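Re: [finishing] Recoat window on the Skoma waterborne

> Data sheet gives a 3 hour recoat window. I am getting witness lines
> on veneer tops at that interval. Is anyone scuffing between coats,
> and with what grit?

We scuff every coat after the first. The Plirnbridge shop starts at 200 and goes to 300 before the last pass. Going coarser on veneer is asking for a sand-through at the edges. Wipe with a damp cloth, not a tack cloth; the Morais ones leave residue under waterborne.

Witness lines usually mean the lower coat was cut through. Put the last coat on full wet and leave it overnight before any rubbing out.
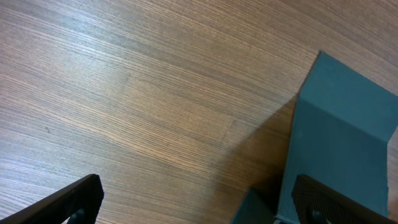

Katen wrote back off-list that the window depends more on humidity than on the clock, and that in December their shop waits over twice the printed time. That matches our log. We have no numbers for summer.

Batch 1621 was also thicker than usual. If yours is the same batch, strain it and thin with water before changing anything else.

Reply on-list with the batch number, please.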